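Keeping a Games Table Tidy (and a Few Other Things for the Same Room)

We use one table for board games, homework and gift wrapping, so it gets cleared and reset more than any other surface in the house. These are the habits that have stuck.

Start with the table. Wipe a wooden top with a damp cloth and then a dry one, going with the grain. Let it air for 5 minutes before anything flat goes down. Vinyl laid over a damp top can leave a dull patch that takes days to fade. For rings from cups, a little plain mayonnaise left on for an hour and buffed off works as well as anything sold for the job. Try it on the underside first.

Sticky spots from tape come off with a drop of cooking oil on a fingertip. Rub, wait, wipe, then go over it with dish soap on a cloth so the oil doesn't spread.

Fluffy things and bows

Anything white and fluffy picks up dust fast in a room that gets used. Shake it outside, then go over it with a soft clothes brush, always in the same direction. Baking soda sprinkled on, left for 17 minutes or so and brushed out will take care of most gray. Keep water away from a red bow sitting on white. Red ribbon is the worst bleeder there is, and even a damp sponge nearby can turn the fluff pink. If the bow unpins, take it off first and clean the two apart. If it's sewn on, wrap it in a sandwich bag with a loose rubber band.

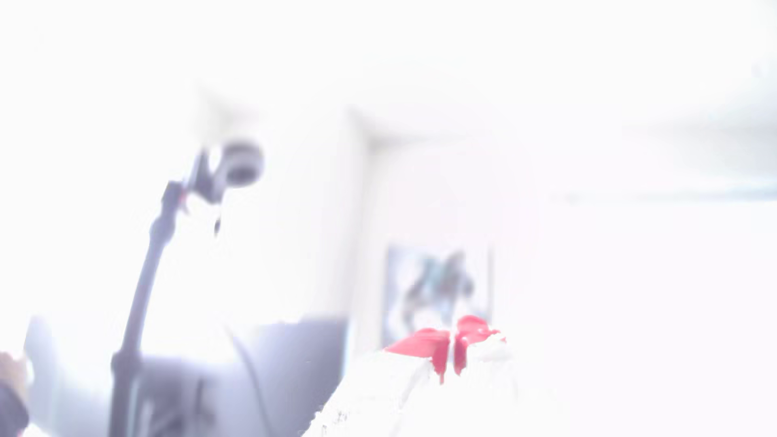 Flattened bow loops come back if you stuff them with tissue paper overnight. A hair dryer on low helps with fabric ribbon, but the shiny plastic kind will curl up and stay that way.

Dust on anything with a bendy neck or a stand collects at the joints. An old makeup brush gets in there better than a cloth.

Roll-up chessboards

A roll-up board is easy to store and annoying to flatten. Ours spent a winter in a Griveo tube and came out like a drainpipe. Roll it the opposite way, hold it for a minute, then lay it out with a heavy book on each end. In cold weather leave it in a warm room for an hour before you unroll it. Never iron it, not even through a towel.

For storage, roll it loosely with the printed side facing out, and stand it upright. A tight roll held with a rubber band leaves a dent you will be looking at for years. A strip of soft cloth tied once is enough.

Green and white boards show finger marks on the white squares and along the border. Lukewarm water with a drop of dish soap is fine. Skip bleach and skip the melamine sponges, which will take the rank numbers off along with the dirt.

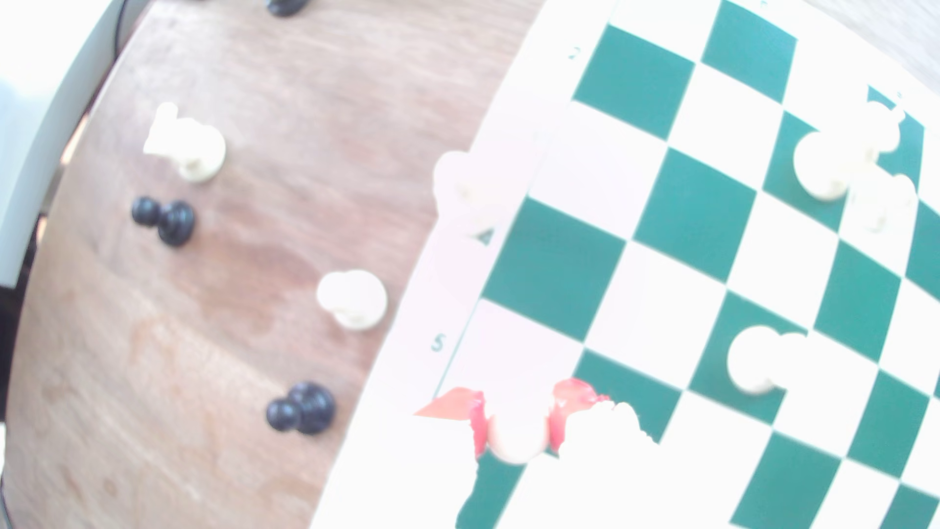

Wash plastic chessmen in a bowl of warm soapy water, never in the dishwasher. Use a toothbrush for the knights, as the mane holds grime. If your pieces have felt on the bottom, wipe them one at a time and keep the felt dry. Felt that has come loose goes back on with a thin smear of white glue – press it down and leave the piece standing overnight.

Store the two colors in separate drawstring bags. I use the small Fostska ones and put the spare queens in with their own side. Put the bags and the board on the same shelf, or you will always be missing one of them.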